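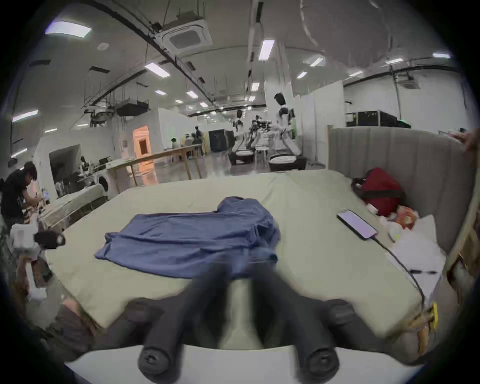

The bed I fold on, with the blue one spread out on the mattress.

Brosow Home Help > Laundry and Clothing > Folding and Storage
594 views, 3 answers

Folding on a soft mattress: how do I get a consistent width?

posted by flatfelled, Toledo

I fold all of my clean laundry on the bed. I have no table free to use for a long-sleeved shirt with the arms out, and the kitchen counter is interrupted by the sink. The bed is big, it is at a tolerable height, and I can get to the near side without moving anything.

The trouble is the results. Knit T-shirts come out fine. Woven shirts, light jackets and anything with a lining do not. I lay the garment down, smooth one half flat, go over to the other half, and by the time that side is flat the first side has moved. In the picture the left part is more or less flat and the right part is in a heap. After folding, the stack varies in width by more than the shelf allows. The shelf is 13 inches deep and I am folding to that dimension, so anything wider hangs over the front and the door catches it.

Details that might matter:

The mattress is medium soft with a slightly brushed cover. Fabric grips it. I usually strip the bed first on Monday and fold on it before the clean sheets go on.

The headboard is upholstered and runs the whole height behind the pillows. I have tried using it as a stop for the collar end, but it has vertical channels and the collar slides into a groove and twists.

The end near the headboard collects things. On the day of the picture it had my phone on its cable, a red bag, a cushion, a small orange packet and assorted papers and tissues. I work in the part that is left over, and there is still plenty of it.

I own a Gitell travel steamer rated at 1,000 watts but no ironing board and no room for one. I do not want a vertical hanging solution. The closet rod is full of coats.

Is there a folding method that tolerates a soft surface, or is the surface the whole problem?

Comments:

northlight_b: Is the shelf depth the inside measurement or the outside?

flatfelled: Inside, back panel to the rear face of the door.

hemallowance
Accepted

The surface is most of the problem, and there are two separate effects that are worth keeping apart.

The first is deflection. When you press down to smooth the fabric, the mattress dips under your hand and the cloth is drawn into the dip from both sides. When you lift the hand, the mattress recovers and the cloth does not go back to where it was. You have added slack in one place and taken it from another. On a knit you will not notice, because the knit stretches and returns. On a woven it shows up as a ridge, and the ridge ends up wherever you smooth toward last.

The second is friction. A brushed cover holds the lower layer of the garment while your hand moves the upper layer. The front of a shirt therefore travels relative to the back. You fold what looks like a straight edge on top, and the layer underneath is half an inch off.

Both are fixed by putting something stiff and smooth between the garment and the mattress. Options, in the order I would try them:

A sheet of foam-core board. Light, stiff enough for clothing, stores behind a door or under the bed. A2 size is 594 mm on the long side, and that is too short to hold a long shirt from collar to hem. It will hold the torso, though, and the torso is the part whose width you care about. The sleeves can lie off the edges.

A hardboard panel from a lumberyard, smooth side up. Heavier and cheaper. Round the corners and tape the edges or it will snag.

A folded cotton blanket. This only helps with friction and does nothing for deflection. It is better than the mattress cover by itself, and you probably have one.

Once you have the board, mark the target width on it. Draw two parallel lines with a permanent marker. Do not make them 13 inches apart. The fold has thickness and the stack will spread a little when it is loaded, and the door needs clearance, so 12 inches is the most I would use. Center the garment between the lines, bring the left side in to the line, bring the right side in to the line, lay the sleeves back along the body, then fold up from the hem in thirds.

Sequence matters more than pressure. Work from the center outward:

1. Button the top button and one in the middle. For a zippered garment, close the zipper all the way.
2. Place it face down on the board.
3. Hold the center back at the collar with one hand. With the other, pull the hem straight toward you until the back seam or center line is taut.
4. Pull each side seam out sideways, a little on the left, then the same on the right. Do not finish one side before starting the other.
5. Fold.

Step 4 is where your method goes wrong. If you fully flatten the left half first, all of the slack in the garment is pushed to the right, and the heap on the right side of the garment in your picture is what I would expect to get that way. Alternate sides and the slack leaves from both edges.

As for the headboard, do not use it as a stop. It is soft, and as you found, the channels give you a different reference every time. If you want a stop, glue a strip of wood molding along one short edge of the board. The collar goes against the molding.

I would also turn around and work at the foot end of the bed, with the board square to the edge nearest you. You will be leaning less, and leaning is what tips the board.

Comments:

flatfelled: Hardboard would also be usable under the steamer?

hemallowance: No. It takes up moisture at the cut edges and swells. Steam first with the garment on a hanger over a door, let it cool and dry completely, then take it to the board. A garment folded while it is still damp will hold every crease you put in it, including the wrong ones.

flatfelled: Understood. The alternating pull in step 4 makes an immediate difference even without a board. Tried it on two shirts.

northlight_b: Foam-core dents if you kneel on it. Mine lasted until August. Hardboard after that.

Quiltweight

I would not bother with a board. Fold in the air.

Hold the shirt by the shoulder seams with the back toward you, pinch each shoulder halfway between collar and sleeve, flip the sides behind, and lay it down already at width. All the bed has to do then is hold it while you fold up the bottom. I do a full basket this way on a mattress softer than yours sounds.

It does not work well on anything with a lining. For jackets I roll.

Comments:

hemallowance: This is a good method for shirts once you have it. The width depends on where you pinch, so it takes practice to hit a fixed number. With a shelf that has a door I would still check against a marked line for the first few.

Quiltweight: I use the length of my forearm. Close enough.

tarebalance

Partly an answer to what was asked and partly about the bed.

Move the phone before you fold. A cable running along the mattress is exactly the sort of thing that ends up under a garment or inside a fold, and a phone that is charging should not have a pile of fabric on top of it, because it has to shed heat. Put it on a nightstand or on the floor. The same goes for tissues. One tissue carried into a stack of dark clothing puts lint on everything that touches it, and then the stack has to be gone over with a roller.

I keep a shallow tray for this. Everything on the bed goes into the tray before the laundry comes in, and the tray goes on a chair. It takes less time than working around the objects.

On the surface question: check whether the mattress itself is level. I have a Maveck frame with slats, and one slat had come out of its holder on the left side. There was nothing to see from above, but every garment I smoothed drifted in that direction. Lift the mattress at the corner and look. If a slat is out, put it back in before you buy or cut anything.

On lined jackets specifically, since the other answers mostly cover shirts: do not try for a flat back. The lining and the shell are cut to different sizes and will never lie flat together. Fold the jacket in half lengthwise with the lining facing out, one shoulder tucked into the other, then in half again across the waist. The width you get is the width of half the chest. For most adult sizes it will clear your shelf, but measure one before you do them all. If it does not clear, turn the stack so the fold at the waist faces the door and let the width run along the shelf.

Last thing. If the door is catching, you can also put the wide items on the bottom shelf and take the door out of the problem altogether, provided your bottom shelf is deeper. On many closets it is.

Comments:

flatfelled: All the shelves are the same depth. Slats checked, all in place. Phone now goes on the windowsill.

tarebalance: Then it is the surface. Go with the board.

flatfelled: Hardboard cut to 24 by 30 inches, lines at 12, molding on one short edge. Shirts are within a quarter inch of each other. The jackets fit with the fold at the waist facing the door. Marking the first answer as accepted.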